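Litutico: my dropper bottle paint notes

README, last touched in June
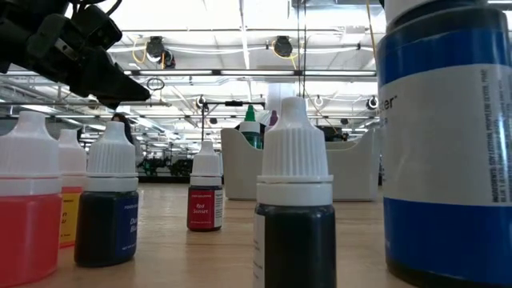

I started this file because I kept buying the same red twice. It's a plain-text list of my hobby paints, what's in each one as far as I can tell, how I store them and which mixes I'd make again. Kamran Sharifi talked me into putting it online after he'd asked me for the same brown recipe three times in one month (hi Kamran, it's under Mixes, please bookmark it).

If you paint small stuff — miniatures, model railroad bits, dollhouse furniture — you can probably lift the whole layout and swap in your own colors.

What's in the folder

paints.csv is the main list, one row per bottle. Right now it has 237 rows, and yes, that includes empties. I keep the row when a bottle runs out so I remember whether I liked it.

mixes.csv has 42 recipes, all in drops. I gave up on percentages pretty early.

swatches is a folder of scanned cards, named to match the rows in paints.csv.

storage.txt is me rambling about bins. Skip it unless you enjoy that kind of thing!

The columns in paints.csv

name: whatever the label says, spelled the way the label spells it. Red Sunset is Red Sunset, even though I've always called it "the crimson one."

family: red, yellow, blue, green, brown, neutral, odd. "Odd" is where metallics and anything pearly end up.

looks_like: the color in the bottle, in my own words. This is the column I use most. Very dark paints are a pain here, because a deep blue and a deep green both look pretty much black through the plastic until you've got a drop on white card.

dries_like: same idea, but from the swatch once it's had a night to dry.

cover: a score from 1 to 5 for how well it covers over gray primer. A 1 means you'll be there all evening.

cap: ok, sticky or replaced. I added this after a nozzle popped off in my hand and I redecorated a sleeve.

bin: which bin it lives in. They're called Pikel, Medve and Grevent, after three cats in a story I used to tell my niece. Pikel is reds and yellows, Medve is blues and greens, and Grevent is everything else.

Swatch cards

Each card gets one coat on the left and two on the right, over a thin black line so you can judge the coverage. I cut the cards from a pack of 50 index cards and then cut those in half, so they're not all quite the same width. Write the name on the back before you paint. I have four mystery blues from the week I didn't.

Handling stuff I do every time

Shake with the cap on tight, then give it another shake. Squeeze the first drop onto a scrap of paper towel, as it's often mostly medium. Wipe the nozzle before the cap goes back on. If the nozzle's clogged, I use a pin from the outside and go slowly — squeezing harder is how the sleeve thing happened.

I store everything standing up. Csenge Szalai keeps hers upside down and swears they mix faster, so there's a note in storage.txt with her side of it. We haven't settled this.

Mixes

All in drops, with the big amount first. "Kamran brown" is six red, three yellow, two dark blue and a touch of black on the brush tip. Add the blue one drop at a time or you'll get mud.

If a recipe has a question mark after it, I've only made it once.

Known problems

Some label names are half guessed where the print had rubbed off. The scans run a bit warm, mostly in the yellows. The cover scores from before I switched primers are probably a point too generous, and I've only redone the reds so far.

Using it

Take whatever you like, change it, share it. If you spot a wrong name, send me the row number and what yours says. I usually catch up on fixes on Saturday, after breakfast.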